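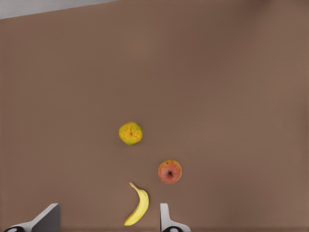

Fruit on a brown tabletop, including an orange with green patches.

Progress report, Clarkosley School Snack Program
Prepared by Katherine Palomino for the Nuvdale Fund, 7/21/23

Deliveries reached 12 schools during the period. Fruit portions are now ordered per classroom, which reduced over-ordering at the two largest sites. The cold storage unit at Trestorska was out of service for nine days, and stock was moved to the Desjardins depot until the compressor was replaced. The repair was charged to the maintenance line – $1,251 including labor.

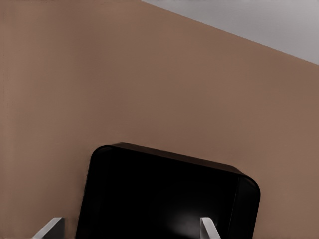 Supplier terms remain unchanged until November. Dwight Turcotte has requested quotes from two additional growers and will compare them on price, delivery window and minimum order. Food handling training was completed by 23 kitchen staff; 16 are still to be scheduled.

Open items: the revised allergen form is with Rosine Marty for review, and the second van lease is unsigned. No change to the approved budget is requested.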